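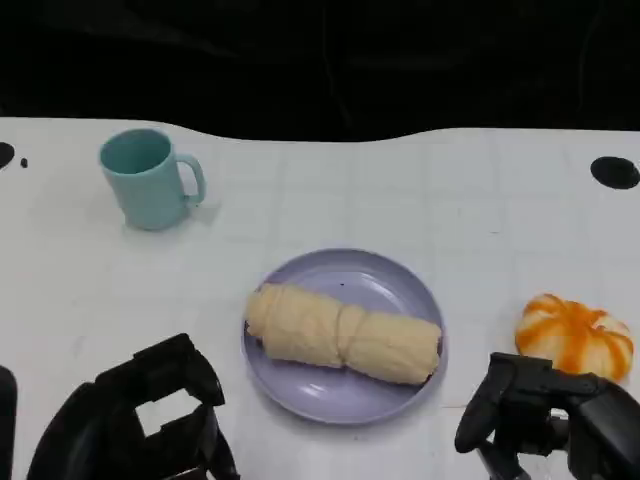 Teal mug and lavender plate on a white tabletop.

Securing a Side Door Against Forced Entry

Most forced doors fail at the frame. The strike plate supplied with a typical deadbolt is held by two short screws that reach only the jamb, which is soft pine in many houses. A shoulder or a boot will split it.

Replace the plate with a four-hole steel box strike and use No. 10 wood screws, three inches long, so that they pass through the jamb and into the stud. Drill pilot holes first. Do the same with one screw in each hinge leaf, on the jamb side. Tighten by hand for the last few turns and check that the gap along the door edge has not changed.

The deadbolt should extend a full inch. Color the end of the bolt with a crayon, throw it, and look for the mark at the bottom of the strike hole. If the bolt stops short, deepen the hole with a chisel.
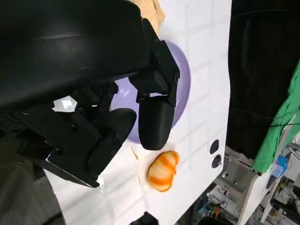 Black gripper with bolted plates and two fingers.

Glass within reach of the thumb turn is the next weak point. Security film on the inside face slows a hand coming through. Clean the pane, wet it, apply the film and squeegee from the center out. The Remham film kit covers a pane 40 inches tall and is cut with a utility knife.

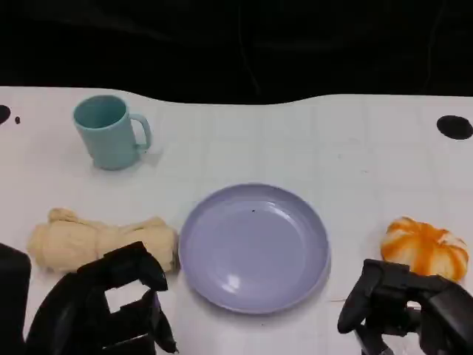 Dorothea Lunn

Mount the outside light where it can't be unscrewed from the ground. Mine is a Sirko motion fixture set above the door, aimed down and slightly toward the gate. Test it after dark by walking in from the street side. Trim any hedge that hides the door from the neighbors.

A new steel door and frame from Vallby was quoted at $575 before installation. The strike, screws and film came to $66.

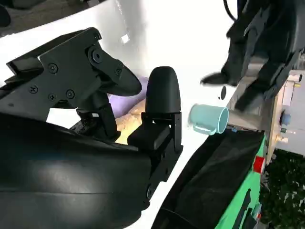 Can the longer screws be used in a metal door frame?

Wood screws won't hold in hollow steel. Use machine screws in the threaded tabs behind the strike, matching the size already there.

Recheck every screw in December, when the door has shrunk in the dry air.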